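How to test whether a robot arm can do your tidying yet (bottles-in-the-bin edition)

I get asked this a lot, usually by people who've just watched a slick video of a machine folding a shirt: can they do the chores yet? My answer is to pick one boring chore and find out properly.

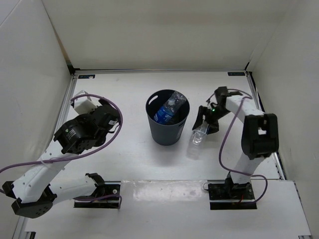
Putting empties in a bin is my favourite chore to begin with. You can explain it to a five-year-old, you can see at a glance if it's gone right, and nothing gets ruined when it goes wrong (I learned that last bit after starting with mugs). It's also harder than you'd think! A drinks bottle squashes when you grip it, it rolls if you nudge it, and a clear one is a pain for any camera because half of what it sees is the table behind.

What you'll need

An arm with a gripper, two if you're lucky. A light table with sides or walls round it, so runaway bottles stay put. A wastebasket, the plain sort. A bag of empty plastic bottles, as mixed as you can manage. A notebook. I know you could log everything on the computer, and I do that as well, but the notebook is the one I go back to.

Step 1. Write down what counts

Do this before you switch anything on. Mine says: the bottle ends up inside the bin, the bin stays standing, and I haven't touched anything. If a bottle perches on the rim for a bit and then drops in, I give it a yes. If it perches and stays, that's a no, however much I want it to be a yes. You will want it to be a yes.

Step 2. Do it by hand first

Sit down and bin ten bottles yourself, slowly, and watch what your hand does. I grab mine near the neck, tilt on the way over and let go well before I've reached the bottom. The arm needs to do some version of all that. Letting go too early was our biggest problem for weeks, and too low was the next one, with the gripper clonking the rim and shoving the whole bin along.

Step 3. Start easy

One bottle, standing up, bin in the same place every time. Run it until you're bored. Then change one thing only: lay the bottle down, or turn it, or shift the bin by a hand's width. Please don't change two at once, you'll never work out which one upset it.

Step 4. Don't empty the bin

A bin that already has a bottle in it is a different job from an empty one. The new bottle can land on the old one and bounce straight out. Leave them in there and let it fill up as it would in a kitchen.

Step 5. Count honestly

My last proper session was on a Wednesday and I did 53 goes with a mix of bottles. 42 went in. I was thrilled for as long as it took to put the kettle on, and then I thought about what I'd say if I had to pick up every fifth bottle after somebody else. Of the misses, 2 were my own fault for setting the bin down wrong, and I've left them in the total. Somebody at home would set it down wrong too.

Step 6. Time it

Take the whole thing, from the arm starting to move to the arm being out of the way again. People quote the bit in the middle and it makes everything sound quicker than it is. Time yourself doing the same job and put the two numbers side by side.

So, can it do the chore?

In a tidy white box with good light and a bin in a sensible spot, mostly yes. In my kitchen, with the dog and the washing-up and a bottle that's rolled under the table, no, and I wouldn't like to guess when. Two arms will help with the fiddlier things, like holding a bin bag open, but they also have to keep clear of each other and that's a whole extra set of things to go wrong.

If you try it, do the sock version next. Same bin, same steps, rolled-up socks for bottles. Ours picks them up beautifully and then can't always let go.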